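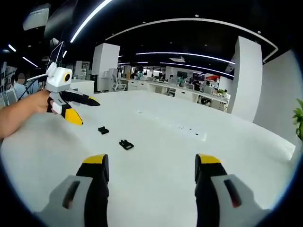
Chapter 4
Weights, Measures and Fair Trade

Before you start this chapter you should be able to:
read a simple scale
multiply and divide by ten and by a hundred
explain what is meant by a market town (Chapter 2)

4.1 Why people needed agreed measures

Trade depends on two people agreeing how much of something is changing hands. If a farmer sells a sack of barley, the buyer wants to know how much barley is in it. In a small village this was easily settled. Buyer and seller knew each other, and both knew the size of the sack. Once goods began to travel from one town to the next, it became harder.

Take the case of Plollthorpe and Simbridge, two market towns on the same river. Each had its own bushel, a round measure kept by the town and used to check the measures of the stallholders. The Plollthorpe bushel held 40 scoops of grain and the Simbridge bushel held 38. A merchant who bought by the Plollthorpe measure and sold by the Simbridge one gained two scoops on every bushel without doing any extra work. Millers in Simbridge complained, and for a time grain from upriver had to be measured again at the bridge before it could be sold.

Disputes of this kind were common. Cloth was another frequent cause of trouble – a length measured along the edge of a stall might be stretched tight or left slack, and the price changed with it.

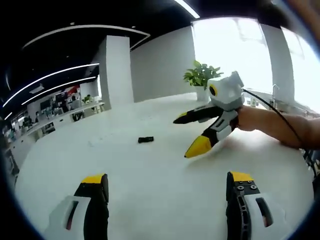 4.2 Standards and inspectors

A standard is a measure that all the others are compared with. To be useful it must stay the same from year to year, so standards were usually made of metal and kept locked away. Copies were made for daily use, and these were checked against the original from time to time.

Checking was the job of an inspector. In 1906 the inspector for Simbridge, Arsen Hrynyshyn, visited 80 shops and stalls. His notebook records the name of each trader, the weights tested and what was done about any that were wrong. Light weights were taken away. Heavy ones, which cheated only the seller, were sent back to be adjusted.

One entry concerns the Kovalchuk bakery, where the scales were found to be true but the pan had been badly dented. The baker was told to replace it before December.

Key words
bushel: a measure of volume used for dry goods such as grain
standard: a fixed measure used to check others
inspector: an official who tests weights and measures

Think about it
Why might a trader have kept two sets of weights? Who would have lost money if a town's own standard became worn?

In the next section we look at how the two towns came to share a single bushel, and why the traders of Plollthorpe were against it.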